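Where the Gornness begins

Walk up to Hukilden in April and you will hear the marsh long before you see it. Curlews first, then frogs, then the odd booming note that stops every first-time visitor in their tracks. The village sits on the lip of a wide, wet upland called the Gornness, and the water that gathers there feeds 23 streams on their way down to the plain.

I had planned to stay for one night and ended up staying for three. The marsh does that to you! From the road it looks flat and brown, but get down on your knees and it is a riot of sundew, bog rosemary and mosses in every shade from lime to rust. The old peat cuttings have filled with rain, and dragonflies patrol them from mid-morning until the light goes.

The best path starts behind the chapel and follows a drystone wall to the first footbridge. From there you can go left for the Prostus, a wooded ridge with deer on its northern side, or keep straight on over the boardwalk. I went left on the first day and got thoroughly lost among the birches - happily so, with a flask of tea and a treecreeper for company.

The boardwalk is the real treat, though. It runs for roughly 2 kilometres over open water and floating moss, and you can feel it give a little underfoot. Maite Zabala, the warden, took me along it at dusk and showed me where the otters come ashore. We found prints in the mud and a scatter of fish scales, still shining.

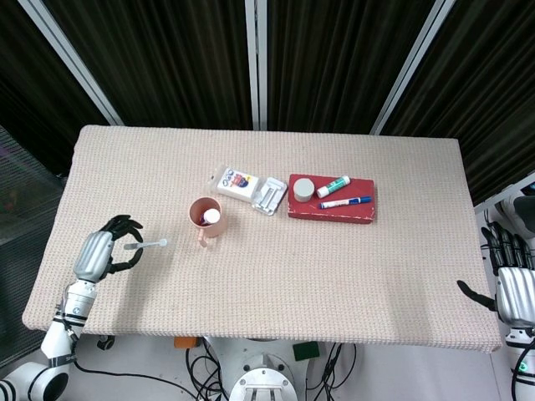 Kenta Okabe told me later that I should have carried on past the end of the boards, as the far pools hold the best of the cranberries and the cranes prefer that side when the wind is in the west. I shall know for next time.

Bring waterproof boots even in a dry spell, and keep dogs on a lead while the curlews are nesting. The bus from the valley stops at the chapel, and the last one down leaves before sunset for most of the spring. Miss it and you will need a bed in Hukilden - ask at the bakery, where they keep the keys to both guest rooms.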